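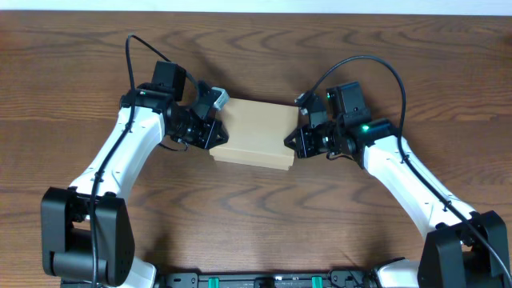

Leena Salminen assessed the block on the kitchen table at the house in Quan, where the light was better than in the workshop. The table grain ran in long waves from left to right. Adelino had always said it pulled the eye off level, so she put a straightedge across the top face before trusting it.

The reading was in tolerance. She wrote 298 in the width column, initialled it and turned to the lower edge, the paler one.

Armindo Valente had left two instructions concerning the block. The first was that it go to his sister Idalina. The second was that it not be opened until its mass had been recorded on 17 consecutive days. He gave no purpose for the second. The executor, Lurdes Paiva, considered it enforceable.

The log began in April. Days one to nine showed no change. On day ten the mass fell by two grams, and it stayed at the lower figure. Leena recalibrated the scale, repeated the measurement and entered both results in the same colour of ink.

"Humidity," said Adelino Magalhães over the phone.

"Humidity was constant."

"Then the scale."

"I checked the scale."

He asked what she proposed to write under Remarks. She told him the field was optional.

Idalina came on the last day at four o'clock and hung her coat on the door. She read the log from the first line to the last, then went back to day ten and held her finger there.

"That was his birthday," she said.

Leena uncapped the pen — the field was still blank — and asked her how she would like it worded.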